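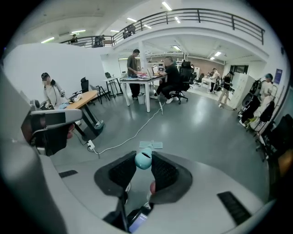 Pendo Mbwambo asked whether the low hum in an open office can be fixed with rugs and plants. The answer depends on the reverberation time, and that has to be measured before anything is bought.

Measuring reverberation in a large room

You need a phone or laptop with a recording program, a supply of balloons, a pin, and ear protection. The procedure takes one evening.

1. Wait until the room is quiet. Switch off the ventilation if you are allowed to. If you can't, note that it was running.

2. Choose two source positions, neither closer than 2 meters to a wall. In a room with an upper level, keep both away from the underside of the balcony.

3. Set the recorder at seated ear height. Turn off automatic gain and noise reduction. Both change the shape of the decay and make the result useless.

4. Inflate each balloon to the same diameter – 25 centimeters works well – and pop it at arm's length. Let the recording run until the sound is gone.

5. Repeat until you have 12 clean recordings, split evenly between the source positions. Discard any that clip.

6. Filter each recording to the 500 Hz octave band and plot level against time. Find the time taken to fall from 5 dB to 25 dB below the peak, then multiply by three. Repeat for 1000 Hz.

7. Average the results for each band.

For open offices, a value under 0.8 seconds is a reasonable target. Above that, treat the ceiling first. Rugs absorb mostly high frequencies and plants absorb very little. A steady hum is a separate problem – look for fans, ducts and transformers, and measure it with the ventilation on and then off.

Balloon pops are weak below 250 Hz. Do not report values for the lower bands from this method.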